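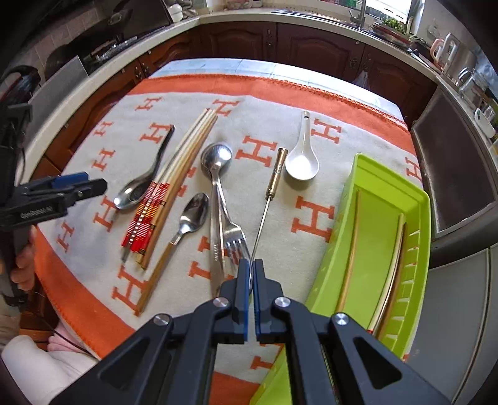
Setting the Table in Cesness: A Small Study of Family Mealtimes
Osvaldo Pimentel
26 January 2021
Print | E-mail this page

I chose mealtimes for my project since I come from a family that cannot agree on when supper is, and I wanted to find out if other households were as muddled as ours. My tutor very kindly let me run with it.

I wrote a short questionnaire and posted 600 copies through doors in Cesness and the streets behind Vordale Park last August (my poor feet!). I got 198 back, which pleased me no end, and 149 of those were filled in all the way through, so those are the ones I have used.

Most people told me they eat together in the evening at least a few times a week, though plenty said work shifts get in the way. What surprised me was how many wrote extra notes in the margins, all about grandparents, and who was allowed to lay the table, and which spoon belonged to whom. One lady on Brito Lane filled the whole back page with her mother's rules for soup, and I enjoyed every word of it.

If I did it again I would ask about breakfast too, and I would leave more room for the notes. I still have a folder of them to type up before the spring term.

Shares: 2 | Comments: 0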